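Print this page | E-mail this page

We use cookies to keep you signed in and to remember where you stopped reading. By continuing you accept our cookie notice. Accept | Settings

Chapter 3
Frames and Framing

In this chapter you will study:
- the parts of a picture frame and the names used for them
- how to measure a frame, and the difference between sight size and rebate size
- how to handle, stack and store frames before they are fitted

Most pictures on paper need a frame before they can be hung. Paper creases, fades and takes up damp, and a sheet pinned straight to a wall will show all of this within a few years. A frame holds the work flat, keeps dust off it and gives the hook something strong to hold. It also changes how the work looks, and for that reason framing is taught in this course alongside drawing and print.

The earlier chapters dealt with choosing paper and cutting a mount. You should have a finished mount ready before you start the practical work in section 3.4.

3.1 Parts of a frame

The four lengths that make up a frame are cut from moulding. Moulding is sold in long strips and may be wood, metal or plastic. The corners are cut at 45 degrees, and the joint they make is called a mitre. Along the inner edge at the back is a step known as the rebate. Glass, mount, artwork and backing board all sit in the rebate, in that order from the front.

The edge nearest the picture is the sight edge. It covers a narrow strip of whatever lies behind it, so the opening you see from the front is always smaller than the space at the back. Beginners often measure one when they need the other. Sight size is taken across the front opening. Rebate size is taken at the back, from the inside of one step to the inside of the step opposite, and it is the figure to use when ordering glass.

3.2 The sample collection

Several exercises in this book refer to the Wodulville frame collection, which holds 3000 frames, of which 200 are lent to schools each June. They range from narrow student frames to heavy mouldings by the Özkan workshop in Taren. Your own school is unlikely to have so many. A set of 16 in mixed sizes is enough for the exercises.

3.3 Handling and stacking

Clear the bench before you bring any frames to it. Grit left on the surface will mark a polished moulding, and a stray pin will do worse. Lift a frame by two opposite sides, never by the top length alone, as this pulls on the mitres.

Frames may be stacked flat for a short time while you sort them. Put the largest at the bottom and line up one corner. If the frames are glazed, place a sheet of clean card between each pair. For longer storage stand them upright, front to front and back to back — the hanging fittings will then touch only other backs.

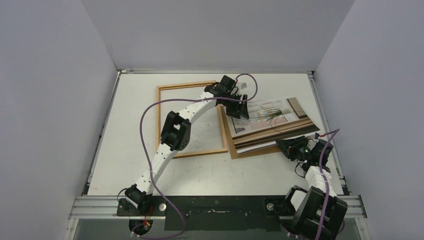

Fig. 3.1 Wooden frames stacked on a pale, flat work surface.

Check each corner as you take a frame from the stack. Hold it at eye level and look along the joint. A gap on the outside of the mitre means that the angle was cut too wide or that the glue has failed. Put such frames to one side and mark the back with a strip of tape. Repairs are covered in Chapter 4.

Before you go on, measure the sight size and rebate size of two frames and enter both in your notebook, height first.

Newsletter: Kemier Schoolbooks sends teachers a short list of new chapters each term. Enter your e-mail address to subscribe.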